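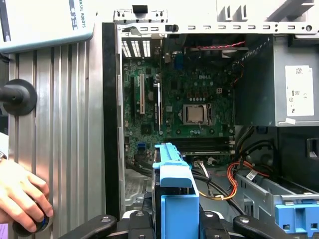
Subject: Re: Carrier drops on the teardown cell

Follow-up on the drops I reported in March. The cell strips Dell towers, and the step giving us grief is still the blue drive carrier. The gripper closes on it, reports a good grip, then lets it slip partway through the lift. We logged 18 drops in 80 cycles. Twice the program carried on to the fixture board with nothing in the fingers.

On 9 March-batch towers I slowed the lift and raised the grip force. Fewer drops, but one carrier cracked at the base, so I've put the force back where it was.

The bigger worry is safety. A colleague reached in after a drop while the arm was only paused — no stop pressed. Until the Kennedy site signs off on a fix, the rule here is emergency stop first, then hands.
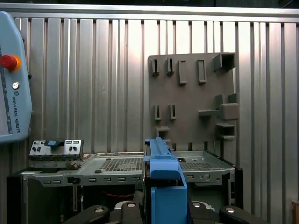
Cerby list member wrote:

> We had the same fault at Setelano. The width check passed on
> an empty grip because the tolerance was too wide. Tighten it
> and check again after the lift. Look at the finger pads too;
> ours were glazed by 1,680 cycles.

Thanks, will try the second check first and post the numbers.

Vullton teardown cell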